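Drellport to lend home blood pressure monitors to residents starting next week

21 July 2023

Adults in Drellport will be able to borrow a blood pressure monitor at no charge starting next week, under a program run by the Clalska clinic group and paid for through the county health budget.

The clinic has bought 2,000 of the devices, an upper-arm model sold under the name Rasteo, and will lend each one for 30 days. Borrowers take readings at home in the morning and evening, write them on a card, and bring the card back with the monitor. A nurse goes over the numbers with them at the return visit.

Anyone 18 or older with a Drellport address can sign up. A doctor's referral is not needed, and neither is insurance. Pregnant women are asked to speak with their own doctor or midwife before signing up, as are people who have been told they have an irregular heartbeat, which can throw off the readings on automatic monitors.

The clinic expects about half of the first batch to be out on loan by the end of summer.

High blood pressure usually causes no symptoms. A person can have it for years and feel fine while it strains the heart, the kidneys and the small vessels in the eyes. A single check at a doctor's office can miss it, or can show a high number in someone whose pressure is normal the rest of the day. Doctors call the second case white coat hypertension. Readings spread over several weeks at home tend to give a better picture of both groups.

"We see people once a year, if that, and they've just run in from the parking lot," said Theda Hollmann, the nurse in charge of the lending program. "I take one number and I'm supposed to decide something from it. I would much prefer to have a month of numbers."

Hollmann said the clinic tried the idea on a small scale last winter with patients who were already being seen for other reasons. The cards came back mostly filled in. Evening readings were the ones people skipped, and the new card has larger boxes for them and a line for the time of day.

How to take a reading

Borrowers will get a short lesson when they pick up the monitor, plus a printed sheet. The main points are the same ones most clinics give. Use the bathroom first. No coffee, cigarettes or exercise for half an hour before. Sit in a chair with your back supported and both feet flat on the floor, legs uncrossed, and rest quietly for five minutes. Keep the arm on a table so that the cuff is at the level of the heart. Don't talk while the cuff is filling. Take two readings a minute apart and write down both.
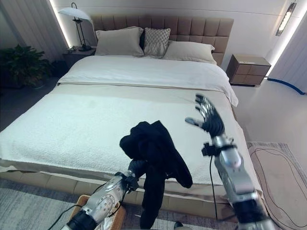

Morning readings should come before breakfast and before any blood pressure pills, and the evening ones before bed. Many people will want to keep the monitor in the bedroom so they see it at both ends of the day, and the clinic has no objection to that, though sitting on the edge of a mattress is a poor substitute for a chair. The cuff goes on bare skin. A piece of clothing such as the black one held up over the foot of the bed has to come off first, and pushing a tight sleeve up above the cuff is not much better. The sleeve can squeeze the arm and change the result.

Cuff size is the other common problem. A cuff that is too small will read high, and one that is too large can read low. The Rasteo comes with a medium cuff in the box. The clinic has also ordered large and extra-large cuffs and will measure each person's arm at pickup.

"Please let us measure," Hollmann said. "It takes no time, and if the cuff is wrong then the whole month is wrong."

What the numbers mean

A reading has two parts. The top number, systolic, is the pressure when the heart beats. The bottom number, diastolic, is the pressure between beats. In the United States, a reading below 120 over 80 is generally considered normal for adults, and an average of 130 over 80 or higher is generally considered high. The nurse will look at the average for the month and will not pay much attention to any one day.

Blood pressure goes up and down all the time. Pain, a full bladder, a bad phone call or a salty dinner can all move it. Borrowers are asked not to take extra readings to get a number they like better, and to write down the high ones along with the rest.

There is one exception to the advice about waiting for the return visit. Anyone who gets a reading above 180 on the top or 120 on the bottom should sit quietly and measure again. If it is still that high, they should call the clinic or their own doctor right away. If it comes with chest pain, shortness of breath, weakness on one side, trouble speaking or a change in vision, they should call 911. The same instructions are printed in red on the back of the card.

Nobody should start, stop or change the dose of a medication on the basis of the home readings alone, the clinic said. Patients with a regular doctor elsewhere can ask for a copy of the card to be sent over.
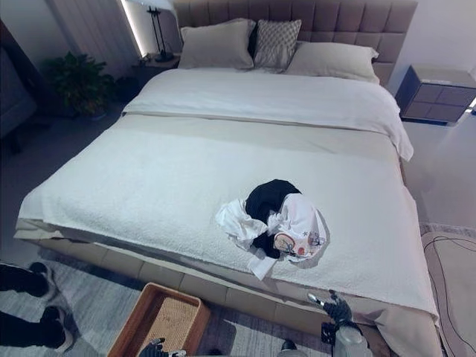
Residents who do not have a regular doctor and whose average comes out high will be offered an appointment at Clalska within two weeks. The clinic has set aside two mornings a week for those visits. For people with slightly raised numbers, the first step is often a talk about food, alcohol, weight and activity, followed by another month of readings.

Hollmann said salt comes up in nearly every one of those talks. Most of it is already in the food when it is bought, in bread, canned soup, deli meat, frozen meals and sauces – people who never touch the salt shaker can still be getting a lot of it. She asks patients to bring in a few labels from their kitchen and reads them together with the patient. Walking is the activity she suggests most often, at whatever pace allows a conversation.

Pickup and return

Monitors can be picked up at the Clalska front desk on Mill Street or at Nolte Pharmacy, across from the bus station. Both places will have someone trained to fit the cuff. Pickup takes 20 minutes with the lesson included, and no appointment is needed at the pharmacy. The clinic asks people to call ahead.

Returns go to the clinic only, as that is where the nurse visits are held. Each cuff is wiped down and each monitor is checked before it goes out again. There is no deposit. Borrowers sign a form with their name, address and phone number, and they will get a reminder call if the monitor is a week late.

The printed sheet is available in English and Spanish, and the lesson can be given in either language. People who have trouble using the cuff on their own may bring a family member or friend to the pickup. Those who cannot leave home can ask for a visit by calling the clinic, though home visits will be limited at first and may take longer to schedule.

The county has funded the program for one year. The clinic hopes to reach 4,000 residents in that time and will report to the county board in November on how many monitors have gone out, how many cards were returned and how many people were referred for follow-up. The board will then decide whether to pay for more large cuffs and a third pickup site on the east side of town.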